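Trullham Neighborhood Bakery Classes
Progress report to the Welalo Fund, second period
Prepared by Qusai Majali, program lead

Dear friends at Welalo,

What a few months it has been! When I wrote last we had a rented kitchen, a secondhand mixer and a lot of hope. We now have full classes, a waiting list and a smell of fresh bread that reaches all the way to the bus stop. The short version is that we are on plan for classes, a little behind on the oven, and well ahead on the number of people who want to come.

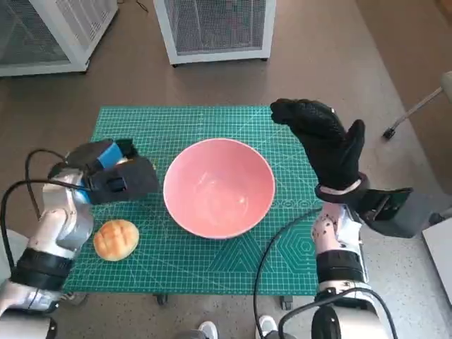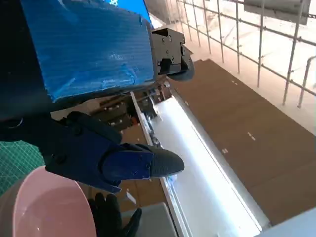
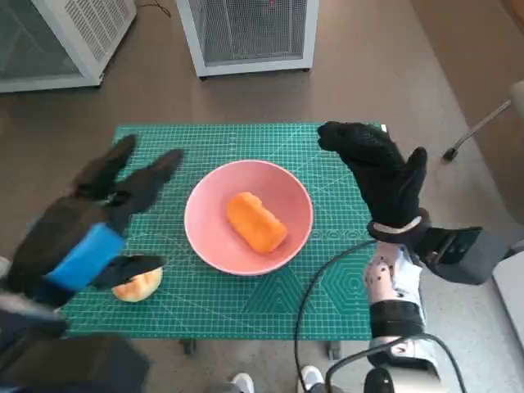

Between them, the first and last pictures show the pink bowl, the green mat and two kinds of bun.

Classes

We have had 134 people through the beginner course so far. Most had never made a yeast dough before, and some were sure they couldn't. The course runs over five evenings and starts with a plain white loaf, then moves on to rolls, flatbreads, rye and one sweet dough that the group picks for itself. The sweet dough evening is the loudest of the lot and always runs over.

We changed one thing after your comments on the first report. Each group now gets its recipes on a single printed sheet at the start, with weights in both grams and cups. It sounds small, but people write all over those sheets and bring them back the next week covered in notes about their own ovens at home (which vary a great deal, as you can imagine).

Rye has been the surprise favorite. Algirdas Lukoševičius took on those evenings in November and teaches a slow sour rye that needs starting the day before. People take a jar of starter home and then trade stories about it. Two of the jars have been given names.

The oven

The deck oven is late. The supplier, Kļaviņa, moved delivery back after a part failed its check, and we would much prefer a sound oven to a quick one. In the meantime we are baking in two batches on the old oven, and the second batch comes out after 9 p.m. The groups have been good about it, but it makes for a long evening and some parents have to leave before their loaves are done. We box those up for pickup the next morning.

The electrical work is finished and signed off, so once the oven arrives it can go straight in.

Flour and supplies

Prices went up again. We now buy our white flour from the mill at Pakau in larger sacks, and that has covered most of the rise. Seeds and butter are still over budget. We have moved a little money across from printing, where we spent less than planned, and the total for supplies is back on its line. The full table is in the attached sheet.

What's next

Seven people from the early groups have asked to train as helpers, and I could not be happier about it! They will shadow a full course first and then lead one evening each with Algirdas or me in the room. We also want to try a Saturday-style family session, shorter and messier, with shaping and baking only -- the dough would be made ahead.

One request: may we carry the unspent travel money into the next period and put it toward the helpers' food safety certificates? The cost is set out on the second page of the sheet. I'd need an answer before we book the places.

With warm thanks,
Qusai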